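Plates, pegs and 432 demonstrations

29/05/2021

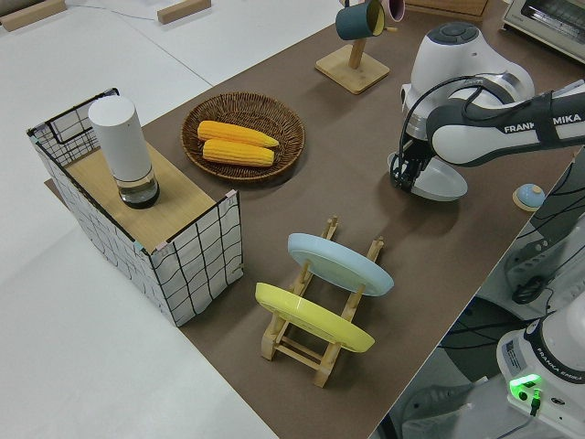

The oval plate in the gripper, with the dish rack at the front of the table.

The dish rack task is finished, in the sense that I have stopped changing it. The course report went in with the numbers below, and I am writing the longer version here while I still remember why the config file looks the way it does.

The assignment was to pick one kitchen chore, collect demonstrations by hand guiding or teleoperation, train a policy, and report the success rate on placements the policy had not seen. Chun-yin Au and I took plate racking. Nazareno Sala took the mugs and shared our table, so both object sets stayed out during most sessions. That cost us some space but it also meant the policy never got used to a tidy background.

Plates are harder than they look on a task list. A mug has a handle and a fairly forgiving pose when you hang it. A plate has a thin rim, and the fingers have to come in close to square with it or the plate rotates the moment it leaves the table. After that it needs to be tilted to match the slot, lowered between two pegs, and released without dragging its neighbor along. The release is where we lost the most time.

Data

We recorded 432 demonstrations that survived cleanup. The raw count was higher. I threw out anything where the operator stopped for more than a few seconds, anything where the plate touched down outside the rack, and one full evening where the gripper width was being logged in the wrong units. That last one was my fault. I had changed the logging script and tested it with the gripper closed, where zero is zero in any unit.

Teleoperation was better than hand guiding for this task. With hand guiding we both tended to push the wrist down at the end to seat the plate, and the policy learned the push without learning when to stop. Chun-yin noticed it in the force plots before I saw it on the arm. We dropped those recordings and started over with teleoperation only.

The oval plate was added late. It grips differently depending on which part of the rim you take, and the first policy treated it like a round one. We gave it its own block of demonstrations with the grasp point varied on purpose.

Control

Nothing fancy. The policy outputs end effector targets, a low-level controller tracks them, and a filter between the two limits the step size. The filter is called Fulter because of a typo in the first commit, and by the time anyone cared there were imports everywhere. Otard is the recording script. Both are short and neither is worth publishing.

The filter matters more than the name suggests. Without it the targets jump slightly between prediction chunks, and a small jump at the wrist becomes a large one at the far rim of a plate. I tried overlapping the chunks and averaging them first. It helped on the approach and made the release mushy, with the fingers opening over too many steps. Final setup: averaging for the pose, no averaging for the gripper command.

Training

I kept the checkpoint from step 1,180 of the fine-tuning run. Later checkpoints had lower loss and did worse on the arm, mostly by hesitating above the rack. I don't have a good explanation. I checked for a train and validation split error twice and found none. If I had another month I would score every checkpoint on the real setup, but resetting plates by hand is slow and we were sharing the arm with two other groups.

Failures

Most failures fell into one of these:

Plate lowered onto the top of a peg. Usually a tilt error, sometimes the rack had shifted and the policy was a slot width behind.

Fingers opened early. Almost gone after the gripper averaging was removed.

Neighbor plate disturbed. Still happens when the adjacent slot is full. We had too few demonstrations with a crowded rack.

Slip during the carry. Fixed by cleaning the finger pads, which should have been the first thing I tried and was the fourth.

Things I would change

Fix the rack to the table for the first week, then free it. We started with it loose and spent days arguing with two sources of error at once.

Log the gripper command and the measured width as separate channels from day one.

Write the reset procedure down. Chun-yin and I were placing the starting plate differently for most of December, and you could tell from the trajectories who had done the reset.

Nazareno's mug write-up will go on his own page. He has a cleaner result than we do and a much more annoying calibration story. I plan to merge the two datasets over the summer and see whether one policy can handle both jobs. The action formats match already. The camera timestamps do not, so that comes first.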